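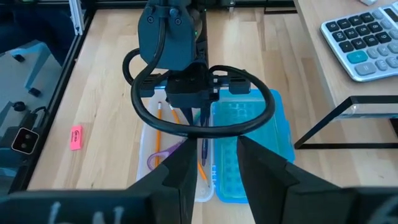

El lavavajillas se ha vuelto a parar. Domingo, después de comer, la cocina hecha un asco y el Vutcombe pitando con agua en el fondo. Otra vez. Lo abro, lo cierro, le doy al botón, suena como que quiere arrancar y nada. Y lo peor es que no hay manera de saber qué le pasa, porque todas las luces del panel son blancas, todas iguales, si va bien blanca y si va mal blanca parpadeando. Con lo fácil que es una lucecita verde en el lateral, como la de esa carcasa gris de la foto, y dos tornillos de cabeza redonda delante, a la vista. En el mio los tornillos del zócalo están abajo del todo, hacia dentro, y hay que tumbarse en el suelo con la linterna del móvil en la boca.

Bueno. Escribo rápido que tengo que recoger a la niña.

Resumen para los que no leísteis la entrada de agosto: Vutcombe integrable, de los estrechos, comprado cuando nos mudamos. Lavaba bien. Secar, regular, los plásticos siempre chorreando. Silencioso, eso sí, que con cocina abierta al salón se agradece muchísimo. Y luego empezó lo del desagüe. Primero una vez suelta, luego cada poco.

Lo que he probado yo antes de llamar a nadie, por si a alguien le sirve:

El filtro, claro. Sacarlo entero, las dos piezas, el cilindro y la chapa de debajo, y cepillo de dientes viejo con agua caliente. Sale una grasa que mejor no contar. Si hacéis una sola cosa haced esta.

El hueco de debajo del filtro. Hay una tapita que protege la bomba, se quita haciendo palanca con una cuchara. Guantes!! que una vez saqué un trozo de cristal de un vaso que ni recordaba haber roto. Y desenchufado, por favor.

La manguera. Si habéis movido el fregadero o metido la basura a presión debajo (nosotros) mirad que no esté doblada. La mía tenía un codo feo. La enderecé y fue bien una temporadita, ahí me vine arriba y pensé que lo había arreglado.

El sifón, que también se atasca, y entonces le echáis la culpa a la máquina y es la tubería.

Pues hecho todo eso, y el domingo agua otra vez. Así que llamé a Travico, que son los que me pillan más cerca. 99 euros por venir y mirar. Por mirar. Si luego reparas te lo descuentan, pero la pieza va aparte, y ya me dijeron por teléfono, sin verlo, que por los síntomas sonaba a bomba. Le pregunté a la chica si me podía decir cuánto costaba la bomba y que no, que eso el técnico. Vale.

Y aqui viene el dilema de siempre, reparar o comprar. Llevo dos noches mirando modelos y tengo la cabeza frita. Me he quedado con dos.

El Hailu de seis programas. Me gusta que tenga la bandeja de cubiertos arriba, que ganas sitio abajo para las ollas, y que abre la puerta solo al final para que salga el vapor. Esto lo tiene una compañera del trabajo y dice que los tápers salen secos de verdad. En contra: la cesta de arriba no se regula con carga, hay que vaciarla para subirla. A mi eso me pone de los nervios. Y el manual es un código QR, ni una hoja en papel.

El Tirdale. Más barato, menos tonterías, rápido de 28 minutos que para los vasos del desayuno me basta y me sobra. Cesto de cubiertos de los de toda la vida. Por lo que leo hace más ruido, y las opiniones o son de cinco estrellas recién sacado de la caja o de una estrella a los tres años. Muy orientativo todo.

Lo que no quiero es wifi. No necesito que el lavavajillas me mande un aviso al móvil, necesito que desagüe. En la tienda el dependiente dale que te pego con la app, que si descargas ciclos nuevos, y yo preguntando si la junta de la puerta se puede comprar suelta. No lo sabía. Lo tuvo que mirar y al final tampoco.

Otra cosa que no se me había ocurrido, medid la puerta del mueble. Si es integrable la puerta vieja va colgada de la máquina nueva y el peso importa, las bisagras se regulan pero hasta cierto punto. La nuestra es maciza, la pusieron los anteriores dueños, y pesa lo suyo. Según el dependiente si te pasas de peso la puerta se cae sola al abrirla y adiós muelles. Esta tarde la descuelgo y la subo a la báscula del baño, a ver qué sale.
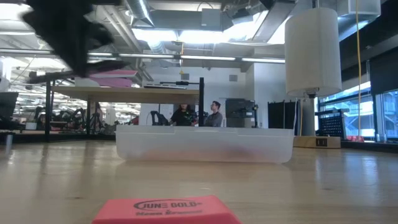 Asnakech Zeleke me deja en los comentarios de la otra entrada que ni se me ocurra comprar nada sin cambiar antes la válvula antirretorno, que en su Vutcombe el agua volvía al fondo justo por ahí, que la bomba estaba perfecta y que la pieza se pone a mano, sin herramientas. Añade que me fije en si el agua aparece nada más terminar o al cabo de un rato: si al terminar está seco y luego hay charco, vuelve de la tubería.

Y claro, me he quedado pensando. Porque yo nunca lo he abierto nada más terminar, lo pongo por la noche y lo vacío por la mañana. El charco lo veo al día siguiente. Salvo el domingo, que se paró a medias, y eso ya no sé si encaja o es otra avería distinta encima de la primera.

Así que plan: esta noche pongo uno corto, sin pastilla, me quedo despierta y lo abro en cuanto pite. Si está seco, pido la válvula. Si hay agua, llamo a Travico y que vengan a mirar, o me voy directa a por el Hailu, que la verdad es que lo de la bandeja me tiene ganada.

Mientras tanto fregando a mano como en el piso de estudiantes. Tengo las manos como lijas, y el escurridor se queda pequeño para cuatro, hay platos secándose encima de la lavadora.

Si alguien tiene el Tirdale desde hace tiempo que me diga lo del ruido, sobre todo si se oye con la tele puesta. Y si alguien sabe dónde venden juntas de puerta para Vutcombe tambien, que la mía ya tiene una esquina negra que no sale ni con vinagre.

Me voy que no llego.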